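Category: Student Work > Sports Studies > Term Projects

December
By Raphaël Boyer

Does Buying a Striker in a Panic Work? A Project Report on Late Transfers in a Small League

My original proposal was to predict the league champion. My advisor read it, asked how I planned to do that, and gave me another week. What follows is the second proposal, carried out in full.

The question is whether clubs that sign a forward in the last 2 days of the winter window score more goals afterward than clubs that sit on their hands. I used the Kukham Regional League, because its records are public and my roommate's laptop could hold them. The data set covers 663 matches and 84 late signings. I typed most of it in by hand from scanned match sheets, and I would like that reflected in the grade.

For each late signing I compared the club's goals per match in the ten games before he arrived with the ten games after. Cup matches were left out. So were two abandoned games, one of which was called off at halftime when the score was already 6-0 and everybody apparently felt that was plenty.

The short version is that late signings help a little, and then they get hurt. Clubs with a new forward scored slightly more in the first three matches. By match eight the difference was gone, and in a few cases so was the forward. Nurside bought three strikers in one window and finished with fewer goals than they'd had with the one they were trying to replace. He had moved to Ultska, where he did very well. 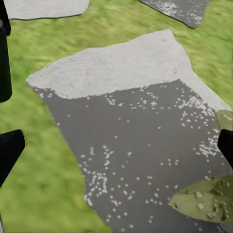
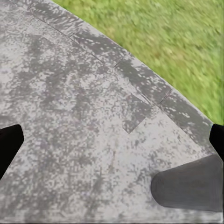

Attendance was the second part of the project, and I had higher hopes for it. A big signing is supposed to bring people through the gate, and Ultska did draw 3,003 for the first home match after theirs, a club record. The next home crowd was back to normal. I checked the other clubs for the same jump and found it in so few of them that I moved the chart to the appendix, where charts go to think about what they did.

There are problems with all this. A club that buys a striker in a hurry has usually been playing badly, and teams that play badly tend to improve a bit on their own. I tried to handle it by matching each club with one in similar form that bought no one. For Renaud there was no match. Their form that winter was not similar to anything.

I also treated every signing as equal, whether he was a proven scorer or somebody's cousin on loan. Fees would have helped, but most of them were listed as "undisclosed," including several I strongly suspect were zero.

With another term I would add defenders. Clubs hardly ever buy those in a rush, so the typing would go faster.

Contact the department | © Student Projects Archive | Back to top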